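Small stuff all over the bed - how do you sort it so it stays sorted?

Posted in Home & Tidying by Suqin Xiong
2,819 views

So I need some help from people who are better at this than I am. I have a bedroom with one big bed, one nightstand drawer and no dresser top to speak of, and for a couple of years now the bed has been my everything surface. Purse gets emptied there. Coat pockets get emptied there. Bottles, tubes, hair ties, tissues, wipes, thread, jars of cream, all of it ends up on the blanket, and at night it gets scooped into a tote bag, and the next day I dig through the tote bag for one thing and out it all comes again.

In May I finally decided to go through the lot. I dumped everything out and started picking things up one at a time, and I got stuck almost right away on stuff like this, which doesn't seem to belong anywhere:
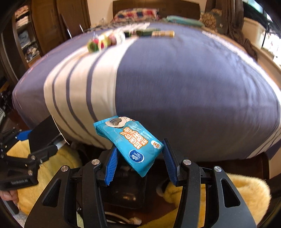 The little Vinda wipes, pack of 8. Purse, bathroom or nightstand?

I like these small packs a lot, they're handy, but I never know where they live. If I put them in the bathroom I forget I own them and buy more. If I put them in my purse they get squashed under my keys. And it's the same for nearly everything in the pile. A hair tie is a bathroom thing and a bedroom thing and a purse thing all at once!

I did buy one of those Furum drawer trays with the little walls, but the compartments are long and skinny and the jars won't fit in them. I haven't returned it yet. My budget for this is small, I'd rather use what I have.

What I'd like to know:
How do you decide on groups when everything is a bit of everything?
Do you sort on the bed or somewhere else?
And what do you do with the last handful that doesn't go with anything?

Thanks in advance, and please be gentle, the tote bag has already judged me.

Bronisława Sobczak
Member, 3,000 helpful votes

Hi Suqin! Okay, I did this exact job in my own bedroom over the winter and I have opinions - lots of them - so get a cup of tea.

First, stop grouping by what a thing is. I used to do "bottles", "tubes", "fabric things", and it looked lovely for two days and then fell apart, because I don't reach for a bottle. I reach for whatever I need when I'm half asleep or running out the door. So group by when you use it. Mine are: before bed, leaving the house, fixing something, and spare. Hand cream and lip balm are before bed. Wipes, tissues and one hair tie are leaving the house. Thread, safety pins and buttons are fixing something. Anything you own two of, the second one is spare, and the spares all go together in one box on a closet shelf.

For your wipes, then: one pack in the purse, in a side pocket if you've got one (or a small zip pouch, which solves the keys problem), and the unopened ones with the spares. When you take one from the spares you can see how many are left, so you stop buying extras.

Sorting on the bed is fine, I think it's the best place, you can walk around it and see everything. But pull the bedding flat first and put pillows up at the head end, out of the way. I lost an earring back in a wrinkle and found it with my foot. And keep the pile to one side so you have room for the groups next to it. This kind of heap is completely manageable, by the way:
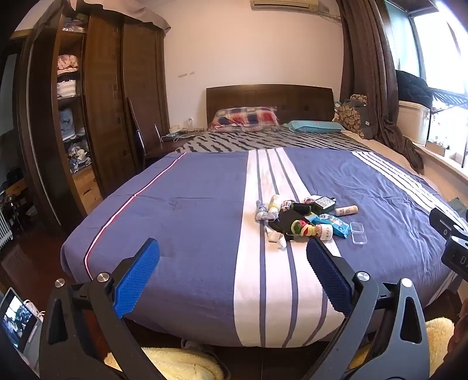
Do the bottles and jars need to stand upright once they're put away?
Upright is best for anything with a liquid in it, even when the cap seems tight. Creams in screw-top jars can go any way up, and tubes keep fine lying down in a drawer.

Once the groups are made, then you look for containers, and only then. I know you've already bought the tray, we all do it. I measured my tallest bottle with a ruler and went through the kitchen cupboards with that number in my head. Ended up using a loaf pan for the before bed things. It's still in there. My husband has asked for it back and he isn't getting it.

The Furum tray might do for the fixing things, spools like a narrow slot. Lay them on their sides in a row with the pins at the end. If it doesn't fit your drawer then send it back.

For the last handful: give it a bowl. A small one. When the bowl's full you go through it, with the trash can right next to you. Mine fills up every three weeks or so, more in winter with all the coat pockets.

Oh, and check dates on the creams while you've got them all out. Some have a little open-jar symbol with a number of months. I found one I'd been saving for best that had separated into two layers, very sad.

17 people found this helpful

Mojtaba Ghasemi
New member

get a shoe box. put it all in the shoe box. put lid on. I have done this for years and the bed is clear

Tiina Karppinen
Member

I'd go along with most of what Bronisława wrote, but I wouldn't split things into spares if you live alone and don't have much. It's one more box to forget. I keep everything in the nightstand drawer in 5 cut-down tea boxes and that's plenty.

One thing I'd add is to look at why the purse gets emptied on the bed in the first place. For me it was that the bed was the first flat thing I came to. I put a hook and a shallow basket by the bedroom door, and now receipts and wipes and so on land in the basket. The basket gets messy, sure, but I can sleep without moving it.

Also with soft packs of wipes, press the flap down hard along the whole edge before you put them away. Mine dried out twice from a corner that had lifted. I store them flap side down now with something light on top.

Suqin Xiong
Original poster

Thank you all! I went with the "when do I use it" groups and the bowl, and I'm trying Tiina's tea boxes in the drawer. The tray is going back to the store. Mojtaba, the shoe box is plan B and I've kept one in the closet just in case.

Still haven't worked out where nail clippers go. Before bed? Fixing something? They're in the bowl for now.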